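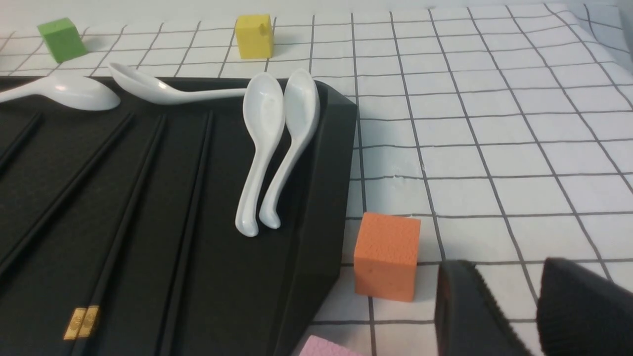

White ceramic spoons on a black tray, on a tablecloth printed with a grid.

Kinyua Savings Circle

The Kinyua Savings Circle is a rotating savings and credit association based in Triltholm. Members pay a fixed sum into a shared pot every month, and the whole pot goes to one member at a time until everybody has had a turn. Groups like this exist all over the world under a remarkable variety of names (chama, tanda, susu, hui), and Kinyua is a lively example of how well the old idea travels.

History

The circle was started by Musyoka Chege, a retired bookkeeper who had grown up with a savings group in his own family and missed it after he moved. The first round had very few takers, most of them neighbours. Word spread quickly once the early payouts had gone toward a used car, a dental bill and a set of winter tires, and membership stood at 174 on 31/12/2023.

How it works

Members are sorted into groups, and each person contributes $160 a month. The order of payouts is drawn by lot at the start of a round, although two members may swap places if both agree in writing. No interest is charged or paid. Someone who draws an early turn is in effect getting an interest-free loan from the rest of the group, while someone near the end is saving in the ordinary way — with the very useful push of knowing that other people are counting on the cheque!
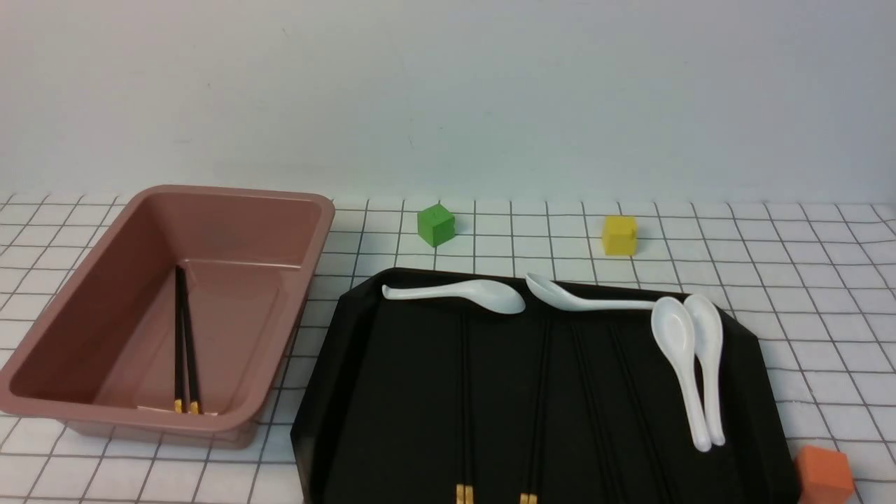 A small reserve covers missed contributions. It is built up from a joining fee of $38, refunded when a member leaves in good standing. A member who misses 2 payments in a row moves to the end of the order, and one who has already received the pot must settle the balance before joining another round.

Record keeping

For years the accounts were kept in a hardcover ledger, and Chege's tidy columns are still fondly remembered. The circle later moved to Draken, a shared spreadsheet named after its designer's boat, which shows every member the full list of payments and the turns still to come. New rounds open each August.

Related groups

Reresell, a second-hand trading club, grew out of the circle and shares many of its members. Its stallholders often time a payout to buy stock in bulk, and some have gone on to open small shops. The two keep separate bank accounts and separate books.

See also: Credit union; Mutual aid; Microfinance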